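**发件人：** Rosaura Tello（Omthorpe 联合图书馆 读者服务部）
**收件人：** 读书会联络邮件列表
**抄送：** Octavio Condori；Flor Palomino
**主题：** 回复：[读书会联络] 关于成套图书借期、译本版本及下一年度书目的几点意见

各位联络人：

Hikley 分馆读书会联络人 Yeison Mamani 上月在本列表提出的意见，读者服务部已收悉，并与采编部、流通部作了讨论。所提问题涉及多家读书会，故在列表内统一答复。为便于未读到原信的同事查阅，先引原信主要段落，再逐项说明。

> Tello 女士并各位同事：
>
> Hikley 读书会本季共读了三种书，其中两种使用联合馆的成套图书。整体而言服务令人满意，书送得及时，箱内清单也比去年清楚。不过有几件事，我们在会上讨论过不止一次，觉得应当正式提出来。
>
> 第一，借期。现行借期为六周，自出库之日起算。我们每月只聚一次，书从总馆发出到分馆上架，再到成员手里，往往已经过去十天。遇到篇幅较长的小说，成员刚读到后半部就收到催还通知。上一次读那部写三代人经营一家旅馆的长篇，讨论会开完的次日就是还书日，有两位成员没有读完，也只好交回来。
>
> 第二，同一箱书里混有不同译本。我们收到的那套书，封面相似，书名相同，打开才发现有的是旧译，有的是新译。人名译法不一样，章节的分法也不一样。讨论时一位成员说"第十二章结尾那封信"，另一半人翻遍第十二章找不到信。后来才弄明白，旧译把原书的两章并作了一章。这件事耽误了将近半个晚上，大家倒是因此聊起了翻译，可原先准备的问题没有谈成。
>
> 第三，书上的批注。有几册书用铅笔甚至圆珠笔写了很多字，其中一册在第三十页旁边直接写明了凶手是谁。拿到那一册的成员是第一次读侦探小说。
>
> 第四，下一年度书目。去年的推荐表截止得太早，我们收到通知时离截止只剩几天，来不及在会上表决，最后是我一个人填的。我个人不大愿意替全体成员作主。另外，希望书目里多一些短篇集和非虚构作品。近两年长篇小说的比重太高了。
>
> 第五，想问一下讨论提纲。有的箱里有，有的箱里没有，写法也不统一。有一份提纲第一题就谈结局，按惯例提纲是提前发给成员的，所以也请考虑。
>
> 以上意见由 Hikley 读书会全体成员讨论过，由我执笔。如有不准确之处，责任在我。
>
> Yeison Mamani
> Hikley 分馆读书会联络人

以下为读者服务部的答复。

## 一、关于借期

现行六周借期是成套图书服务开办时定下的，当时参加的读书会多数每两周聚会一次，所选书目也以中短篇为主。目前按月聚会的读书会已占多数，六周确实偏紧。

经与流通部商定，自一月起，成套图书的借期调整如下：

- 普通篇幅的图书，借期为八周；
- 正文超过五百页的图书，借期为十周，箱签上加注"长篇"字样；
- 借期自分馆签收之日起算，不再自总馆出库之日起算。

续借仍以一次为限，每次两周，前提是该套书没有其他读书会预约。续借申请请由联络人提出，成员个人在账户内自行续借的操作对成套图书无效。去年有数位成员在自己的账户中点了续借，页面显示成功，实际上系统并未变更还书日期，由此产生了不必要的催还。流通部已请 Skitmont 系统的维护方修改该页面的提示文字，修改完成之前，仍请联络人向成员说明。

原信提到有成员未能读完即须交还。对于这种情形，各馆可在整套归还之后，以普通借阅的方式为成员另行调借单册。总馆普通书库中多数书目均有复本，凭读书会名称在服务台登记即可，不收取预约费用。

## 二、关于同箱不同译本

这一问题由来已久，责任主要在本部门。成套图书中有相当一部分是分批补购的，补购时以书名和作者为准，没有核对译者和版次。旧版绝版之后，书商发来的往往是新译本，验收时因书名相符便一并入箱。

采编部 Octavio Condori 今年对全部成套图书作了一次核查。现有成套图书共 1744 册，其中 1424 册与所在箱的登记版本一致，其余各册或译者不同，或版次不同，或缺少可供核对的版权页信息。核查结果已录入 Skitmont 系统，在书目记录的附注项中可以看到。

处理办法如下。凡译本不同者，拆分为独立的箱，原箱不足册数的部分优先补购相同译本；确已绝版、无法补足的，该套书改为小型套，仅供人数较少的读书会借用。凡译者相同而版次不同者，若仅为封面及开本差异，仍留原箱；若页码有出入，则在箱内附一张页码对照单，按章列出两版的起始页。

对照单的编制需要时间，拟先从借阅最频繁的书目做起。各读书会如在使用中已自行整理过类似的对照，欢迎发给 Condori 先生，核对后即可采用。Omthorpe 总馆的古典小说读书会去年曾为一部书信体小说编过一份很详细的对照，连信件的编号差异也一一注明，这次已直接收入箱内，在此致谢。

原信中说，成员由译本差异谈起了翻译问题。读者服务部注意到，有几家读书会对此颇有兴趣，甚至希望专门借到两种译本对照阅读。拆箱之后，若某书恰有两种译本各成一套，可由联络人申请同时借出，按一套计算借阅额度。目前具备这一条件的书目不多，名单将随下一期书目一并公布。申请时请注明读书会的人数，以便按需分配两种译本的册数。

关于译名不统一，也顺带说明一点。外国人名在不同译本中译法不同，并无对错之分，讨论提纲今后一律在首次出现时附注原文，原文为非拉丁字母者附注通行的转写。由 Aníbal Restrepo 负责编写的拉丁美洲小说提纲已经按此办理，各位可以参考其格式。

## 三、关于书上的批注

成套图书属馆藏财产，借阅期间不应在书上书写，这一点在借阅须知中已有规定。然而规定的执行并不理想，原因之一是成员为准备讨论，确有随读随记的需要。

流通部的意见是加强归还时的检查，对用圆珠笔、荧光笔涂写者按损坏处理。读者服务部原则上同意，但认为应当区别对待。铅笔批注可以擦除，且多数并不影响阅读，由各馆在整箱归还时清理即可。圆珠笔、荧光笔的批注，首次发现时由联络人转告该读书会，再次发现时方按损坏赔偿。透露情节关键的批注，无论使用何种笔，一律将该册撤出，由总馆更换。

原信所述的那一册已经找到并撤箱。据流通记录，该册此前借出次数较多，无从判断批注出自何处，也不拟追究。替换的一册已经补入，书脊标签与其余各册相同。

为满足随读随记的需要，自下一批出库起，每箱随附空白纸签若干，供成员夹在书中使用。纸签用后请自行取出，不必归还。请勿使用带胶的便条纸，其胶质残留在纸面上，时间稍久会使纸张发黄，旧版书尤其明显。

## 四、关于下一年度书目

去年推荐表的发放确实过迟。原定的发放日期因系统迁移而推后，截止日期却没有相应顺延，致使多家读书会来不及开会讨论，本部门对此表示歉意。

本年度的安排作如下更改：

1. 推荐表在九月初发至本列表，截止期为十一月底，保证每月聚会一次的读书会至少有两次会议可用于讨论。
2. 每家读书会可推荐至多 40 种书，长篇小说、短篇集、非虚构、戏剧与诗歌分栏填写。栏目可以空缺，但长篇小说一栏所列不得超过全部推荐的半数。
3. 推荐表须注明是否经成员讨论。未经讨论、由联络人个人填写的，仍予受理，只是在汇总时另列。
4. 推荐理由以两三句为宜，请写明该书适合讨论的方面，不必抄录出版社的内容简介。

第四点需要多说几句。往年推荐表中有许多理由是从封底文字摘出来的，对选书帮助不大。对选书真正有用的，是读过该书的成员的看法，例如叙述者是否可信、结构是否会让读者感到吃力、有无值得争论的人物选择。去年有一份推荐表写道："全会八人，四人讨厌女主角，四人替她辩护，散会后在停车场又谈了很久。"该书当即入选，借出之后各馆反映都很好。批评性的意见同样欢迎。某书读后反应冷淡，若能说明冷淡的原因，对其他读书会也有参考价值。

关于短篇集与非虚构作品的比重，读者服务部赞同原信的看法。近两年长篇小说所占比例偏高，与推荐表不分栏有关，填表者习惯先想到长篇。短篇集在讨论上有其便利之处，成员即使没有读完全书，也可以就已读的篇目参加讨论，对新近加入者较为友善。非虚构方面，回忆录和游记借阅较多，历史与自然类则较少有人推荐，希望各会留意。

Rajan 译丛下一年度将继续列入采购范围。该译丛以篇幅适中的当代外国小说为主，译后记写得较为扎实，可直接作为讨论材料。Flor Palomino 已对译丛中尚未入藏的各种作了初步阅读，并写有简短的阅读意见，将与推荐表同时发出。她在意见中特别提到，其中两部小说的叙述时间跨度很大，人物众多，建议在箱内附人物关系表。该表由她本人编写，只列人物身份与亲属关系，不涉及后半部情节。 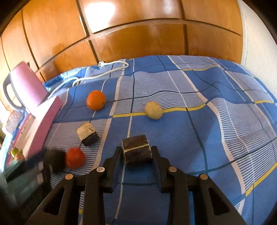

另有几家读书会询问，能否把已经列入书目但多年无人借阅的书撤下，以腾出架位。采编部的答复是可以，但须先在本列表公示一个月。公示期内如有读书会愿意借阅，则暂缓撤下；借阅后由该会写一段简短意见，作为去留的依据。以往有数种书因公示而重新得到注意，其中一部写灯塔看守人的中篇，曾连续三年无人问津，现在反而需要排队预约。

## 五、关于讨论提纲

讨论提纲历来由各馆自行编写，交总馆复印后入箱，因此体例不一，有的箱内没有提纲，有的则同时有两三种。自下一年度起，提纲统一采用以下格式：

- 首页为作者与译者简介，篇幅不超过半页，不作评价；
- 次页为不涉及结局的问题，可在聚会前发给成员；
- 末页为涉及结局的问题，单独成页，页眉标明"读完后使用"，由联络人在聚会时分发。

原信指出的那份提纲已经按此重新排版，第一题移至末页。若各馆手中还留有旧版复印件，请予作废，以免混用。

问题的数目不作硬性规定。经验表明，六至八题较为合适，再多则容易变成逐题作答，失去交谈的意味。问题宜具体，尽量落实到某一章、某一场对话或某个人物的某次决定。"您喜欢这本书吗"一类的问题可以放在开头暖场，但不宜占用正式题目。凡引用原文者，须注明译本和页码，与箱内图书一致。

提纲编写者如愿署名，可在末页下方署名，不愿署名者只写馆名。提纲中引用书评的，请注明出处，并控制在合理篇幅之内。

## 六、其他事项

大字本与有声书方面，目前成套图书中每箱原则上配有 2 册大字本，但仅限于市面上已有大字版的书目。需要增加者，请在预约时注明册数，总馆从普通馆藏中调拨。有声书因授权方式不同，无法随箱借出，成员可凭借阅证在线收听，同一时间的收听人数受授权限制，请尽早预约。

箱体方面，近来有旧箱搭扣松脱的情况。签收时若发现搭扣不能扣紧，请在签收单上注明，并更换备用箱，无须另行报告。箱内清单请勿取走，归还时依清单逐册核对后再封箱。如缺册，先行归还其余各册，缺册可在两周内补交。

跨馆联合读书活动拟于明年继续举办，由 Omthorpe 总馆与 Hikley 分馆共同承办。活动时间定在晚上七时开始，书目从下一年度的短篇集中选定。有意参加的读书会请在提交推荐表时一并说明。活动分组不按原读书会编组，各组须有一位熟悉提纲的成员主持。主持人的说明材料将由 Restrepo 先生准备，届时发至本列表。

以上各项中，借期调整、批注处理和提纲格式已经确定，按所述执行。译本拆箱的先后次序以及小型套的人数标准尚在商议，各位如有意见，请直接在本列表回复，并保留原主题，便于归档。仅涉及某一馆具体箱号的问题，请发至流通部邮箱，避免占用列表。

感谢 Mamani 先生和 Hikley 读书会的细致意见。

此致
敬礼

Rosaura Tello
Omthorpe 联合图书馆 读者服务部

---

*本邮件列表供各读书会联络人使用。更换联络人时，请由原联络人来信说明新联络人的姓名与邮箱，以便更新名单。退订请回复本邮件并将主题改为"退订"。*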